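Home | Workshop | Projects | Join In | Contact

Wanted: people with patience and a free evening

Posted Mon 5 January

The Gramilwood shared workshop is looking for 5 people to join Unari, our long-running attempt to get two robot arms to service a desktop computer. A person with a screwdriver can do this job in six minutes. We have been at it for 37 weeks.

There is no pay. There is coffee, which past helpers have described as a separate issue.

You would come in two evenings a month through the end of April. The work is mostly resetting parts, nudging fixtures, writing down what went wrong and trying again with one number changed. Memory modules are the current headache – they like to go in perfectly straight, and our arms have opinions.

You do not need to know how to code. It helps if you have opened a computer before, on purpose. Steady hands are welcome, and so are people who label things. If you have strong feelings about cable routing, please bring them, as the rest of us have run out. 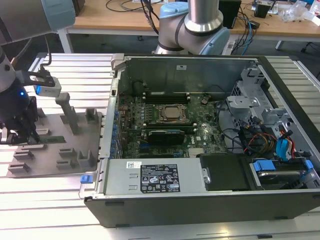 Photo: Unari build group / Gramilwood

The arms work from the left of the case and from behind it, so space at the aluminum table is tight. Long sleeves and dangling lanyards stay on the hook by the door. Everyone gets a safety walk-through on the first night and learns where the stop button is before learning anything else.

To apply, send a few lines about something you built or fixed at home, including how it failed. Drop them in the Stubbs mailbox at the front desk or use the Contact page. Minimum age is 18.

Share 37 | Comments 2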